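Pinza de dos dedos Fenov: reseña después de un verano con la célula de lavandería

Publicado el 3 de septiembre de 2024

Compramos la pinza Fenov para sustituir las dos que venían de serie en nuestra célula de carga de secadora. Las anteriores cerraban bien sobre una toalla, pero con prendas pequeñas resbalaban y había que repetir el agarre. El distribuidor, Moulin, nos vendió el juego de dos unidades con dedos de repuesto, tornillería y un cable por pinza. No nos hicieron descuento ni sabían que íbamos a escribir esto.

Montaje

El manual tiene pocas páginas y está traducido a medias. Los tornillos de la base son Phillips corrientes y se llega a ellos sin desmontar la muñeca, cosa que se agradece cuando hay que cambiar un dedo a mitad de turno. El primer montaje nos llevó una mañana entera. La mitad de ese tiempo se fue en el soporte impreso, cuyos taladros venían algo justos y hubo que repasarlos a mano. Wayne Bellamy, que se ocupa de la parte mecánica, recomienda presentar todos los tornillos antes de apretar ninguno.

El cable es el punto flojo. Sale por detrás de la carcasa y queda formando un bucle, sin ninguna guía. En junio se nos enganchó dos veces con una manga y acabamos sujetándolo con cinta. Una simple brida de fábrica lo resolvería.

Calibración

Se hace desde el programa Ultuvel, que ya usábamos. Hay que cerrar los dedos en vacío, guardar el cero y repetir con un tejido fino entre las puntas. La versión actual no guarda perfiles por tipo de prenda, así que trabajamos con un único valor de fuerza, ajustado para calcetines. Con sudaderas gruesas se queda corto — no las suelta siempre, pero tampoco es de fiar.

Conviene repetir el cero cada 300 ciclos. Nosotros lo dejamos pasar una vez y la pinza izquierda empezó a cerrar antes que la derecha.

Uso con punto y prendas pequeñas

Es para lo que la compramos y es donde mejor se comporta. Los dedos pellizcan el punto fino por un pliegue y lo aguantan durante el recorrido hasta la secadora. En nuestra última tanda de pruebas, la pinza completó 96 agarres seguidos de calcetín sin intervención. Con las pinzas de serie rara vez pasábamos de una docena. 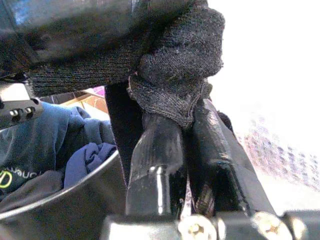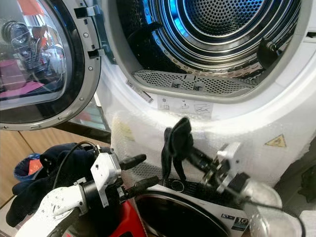 Prendas oscuras en la pinza. En la segunda foto, la secadora con la puerta abierta.

La entrada en el tambor exige más cuidado. La pinza abulta más que la original y hay que corregir la trayectoria para que la carcasa no roce el aro de la puerta. Gunnlaugur Lund rehízo los puntos de paso y añadió una parada corta delante de la boca. Se pierde algo de tiempo por prenda, pero desde entonces no hemos tenido golpes.

Mantenimiento

La pelusa es el problema de siempre en este trabajo. Se mete entre los dedos y en la articulación, y si no se retira la pinza acaba cerrando mal. Pasamos un pincel seco al final de cada jornada y un paño apenas húmedo por las puntas. El fabricante pide además una gota de lubricante en el eje; pusimos menos de la indicada, para no manchar la ropa.

Llevamos 1.873 ciclos contados por el programa. Hemos cambiado 2 dedos, los dos de la pinza derecha, por desgaste en la punta. El cambio se hace en pocos minutos, pero después hay que volver a calibrar.

Servicio técnico

Escribimos a Moulin por los taladros del soporte. Contestaron a los tres días y mandaron otra pieza, con el mismo defecto. La tercera llegó bien. Los dedos sueltos están en existencias; la carcasa completa, solo por encargo.

A favor: agarre firme en punto fino, tornillería accesible, repuestos de dedo fáciles de conseguir.

En contra: cable sin guía, tolerancias del soporte, un solo perfil de fuerza.

También probamos unos días la pinza de Worik, más barata y más estrecha. Entra mejor en el tambor, pero marca los tejidos finos y la devolvimos. Para una célula que maneje sobre todo toallas o sábanas no cambiaría las pinzas de serie. Para calcetines y ropa menuda, la Fenov nos compensa, y ya hemos pedido otro juego de dedos.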